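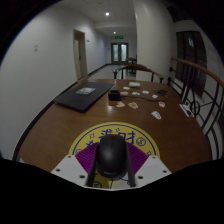
A black computer mouse over a round yellow mat.

Cidesgate's office workers will have to change their passwords only once a year starting in December, the city said, ending a monthly rule that had been in place long enough for most of them to reach the high numbers.

The help desk handled 3158 reset requests last year for a staff of 478. Masanobu Miyazaki, who runs the desk, said the first Monday-style rush of each month would not be missed. "We had one fellow on Summer37," he said. "He was very proud of it."

New passwords must be longer and may contain spaces. They may not contain the word Cidesgate, a change expected to affect the parks department most.

The sticky notes are to come off the monitors by the same deadline.

We use cookies to improve your visit. Accept all | Manage settings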